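Tema 2. Envases de mesa: el vaso cónico
Apuntes de clase, septiembre (sin revisar)

Repaso rápido de lo anterior: todo lo que sale de un molde necesita ángulo de salida. Sin ángulo, la pieza se agarra y se raya. En vasos es fácil, la propia forma ya lo da.

Por qué cónico:
- desmolda bien
- se apila (ojo, apilar no es encajar, ver más abajo)
- boca ancha = se llena y se lava mejor
- base más pequeña = menos estable. Hay que compensar, normalmente con peso abajo

Apilar / encajar. Si la pared es muy recta los vasos se quedan pegados por vacío. Solución clásica: 2 escalones interiores, o unas costillas cortas cerca de la base. El catálogo de Fesholm trae las dos versiones, mirad la página 56.

Capacidad. Se mide a ras, luego se resta el margen de seguridad. El ejercicio del vaso de Londoño daba 482 ml a ras; en la etiqueta NO se pone ese valor. Esto cae en el examen.

Color. Los tonos pastel perdonan poco: cualquier veta del pigmento se nota, sobre todo en acabado mate. En brillo se disimula con el reflejo, en mate no.
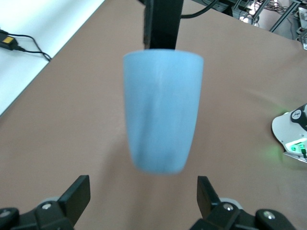 Borde. Redondeado siempre, por el labio y por la resistencia. Un canto vivo se astilla antes y ademas es desagradable al beber. Comparad el de Kumex con el de Stalport, el segundo tiene el labio más grueso.

Para la próxima clase: traer un vaso de casa, medir diámetro de boca y de base, altura, y calcular el ángulo de la pared. Dibujo a mano, sección y planta, con cotas. Se entrega en parejas (2 personas, no mas).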